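Startseite Zeitschrift Aktuelles Heft Archiv Für Autoren Kontakt

Wir verwenden Cookies, um die Nutzung unserer Seiten auszuwerten. Mit dem weiteren Besuch stimmen Sie dem zu. Einstellungen Akzeptieren

Kategorie: Originalarbeiten / Haushalt und Lebensmittellagerung

3 Material und Methoden

3.1 Gegenstand der Untersuchung

Die in Abschnitt 2 referierten Arbeiten behandeln die Feuchteaufnahme trockener Lebensmittel überwiegend unter den Bedingungen des Großlagers. Für die Aufbewahrung im Privathaushalt liegen nur vereinzelt Messreihen vor, die sich zudem in der Wahl des Füllguts und in der Häufigkeit der Entnahme stark unterscheiden. Die vorliegende Untersuchung beschränkt sich auf Weizenmehl, Haferflocken und Kristallzucker. Mehl und Flocken reagieren auf Änderungen der relativen Luftfeuchte mit einer stetigen Verschiebung des Wassergehalts; Zucker bleibt über einen weiten Bereich nahezu unverändert und verklumpt erst oberhalb einer Schwelle, die von Korngröße und Restfeuchte abhängt.

Als Zielgröße dient die Massenänderung des Füllguts gegenüber dem Zeitpunkt der Einlagerung. Sensorische Merkmale wurden nicht erhoben. Eine Bewertung der mikrobiologischen Haltbarkeit ist mit den hier verwendeten Verfahren nicht möglich und war auch nicht vorgesehen.

3.2 Haushalte und Lagerorte

An der Erhebung beteiligten sich 80 Haushalte in den Ortsteilen Vellgate und Stinham. Die Auswahl erfolgte über Aushänge und ist nicht repräsentativ; Haushalte mit Einbauküche sind vermutlich überrepräsentiert. Erfasst wurden Lagerort, Abstand zum Herd, Art der Lüftung und die übliche Entnahmehäufigkeit. Die Zuordnung der Lagerorte folgt dem Schema von Vasić, das zwischen offenem Regal, geschlossenem Oberschrank, Unterschrank und separatem Vorratsraum unterscheidet. Schubladen wurden dem Unterschrank zugeschlagen – eine Vereinfachung, auf die in Abschnitt 5 zurückzukommen ist.

Jeder Haushalt erhielt das Füllgut aus derselben Charge. Die Proben wurden vor der Ausgabe im Labor konditioniert und in Portionen zu je 400 g abgewogen. Das Umfüllen in die Behälter nahmen die Haushalte selbst vor, da die Exposition beim Umfüllen Teil der üblichen Handhabung ist und nicht ausgeschlossen werden sollte. Die Erhebung begann im Februar und damit in der Heizperiode, in der die Raumluft im Mittel trockener ist als im Sommerhalbjahr.

3.3 Behälter und Verschlussarten

Die Behälter wurden nach der Art des Verschlusses in vier Gruppen eingeteilt: Originalverpackung mit Klammer, Behälter mit aufgelegtem oder aufgedrücktem Deckel ohne Dichtung, Behälter mit umlaufender Dichtung sowie Gläser mit Schraubdeckel. Das Material der Wandung wurde notiert, ging aber nicht als eigener Faktor in das Modell ein. Vorversuche hatten gezeigt, dass der Wasserdampfdurchgang durch die Wandung gegenüber dem Austausch am Deckelrand bei den üblichen Wandstärken zurücktritt. Abbildung 1 zeigt einen Vorratsbehälter aus weißem Kunststoff mit überstehendem Deckel.

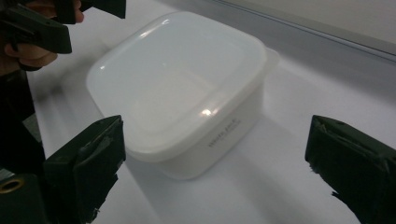 Abbildung 1. Vorratsbehälter mit Deckel, annähernd quadratische Grundform mit gerundeten Ecken.

Für die Auswertung ist die Unterscheidung zwischen Austausch im geschlossenen Zustand und Austausch während der Entnahme wesentlich. Ersterer lässt sich für einen gegebenen Behälter durch eine Leckrate beschreiben, die bei konstantem Feuchtegefälle in erster Näherung konstant ist. Letzterer hängt von Öffnungsdauer, Öffnungsquerschnitt und Füllhöhe ab und wurde über ein Protokollblatt erfasst, auf dem die Haushalte jede Entnahme vermerkten. Die Zuverlässigkeit dieser Angaben ist begrenzt. Blätter mit offenkundig nachgetragenen Einträgen, erkennbar etwa an durchgehend identischen Uhrzeiten, wurden von der Auswertung ausgeschlossen. Dies betraf 9 Haushalte.

3.4 Messung

Die Masse wurde mit einer Tischwaage (Horer) bestimmt, deren Kalibrierung vor jeder Messreihe mit einem Prüfgewicht von 100 g kontrolliert wurde. Temperatur und relative Luftfeuchte am Lagerort wurden mit Datenloggern aufgezeichnet. Die Logger lagen neben dem Behälter, nicht darin; eine Messung im Innenraum hätte bei kleinen Füllmengen das freie Luftvolumen merklich verändert.

Entnommene Mengen wurden von den Haushalten gewogen und auf dem Protokollblatt eingetragen. Die Massenänderung durch Feuchteaufnahme ergibt sich als Differenz zwischen der gemessenen Restmasse und der um die Entnahmen verminderten Einwaage. Da sich die Wägefehler der einzelnen Entnahmen addieren, steigt die Unsicherheit mit der Zahl der Entnahmen. Bei Haushalten mit täglicher Nutzung erreicht sie die Größenordnung des Effekts. Für diese Gruppe wurde ergänzend der Wassergehalt einer Rückstellprobe durch Trocknung im Wärmeschrank ermittelt.

3.5 Statistische Auswertung

Die Auswertung erfolgte mit einem gemischten linearen Modell, in dem der Haushalt als zufälliger Effekt und Verschlussart, Lagerort und Füllgut als feste Effekte berücksichtigt wurden. Die Wechselwirkung zwischen Verschlussart und Lagerort wurde zunächst mitgeführt und nur für Zucker wieder entfernt, wo sie die Anpassung nicht verbesserte. Für die Umrechnung der Loggerdaten in ein mittleres Feuchtegefälle wurde das von Sajib Navaratnam vorgeschlagene Verfahren verwendet, das kurze Spitzen beim Kochen geringer gewichtet als länger anhaltende Abweichungen. Ohne diese Gewichtung wird der Einfluss des Oberschranks über dem Herd überschätzt – die Spitzen sind dort hoch, klingen bei geöffnetem Fenster aber rasch ab.

Fehlende Loggerwerte wurden nicht ersetzt. Reihen mit einer zusammenhängenden Lücke von mehr als einem Tag gingen nur bis zum Beginn der Lücke in die Auswertung ein. Alle Massenänderungen sind auf die Trockenmasse des Füllguts bezogen.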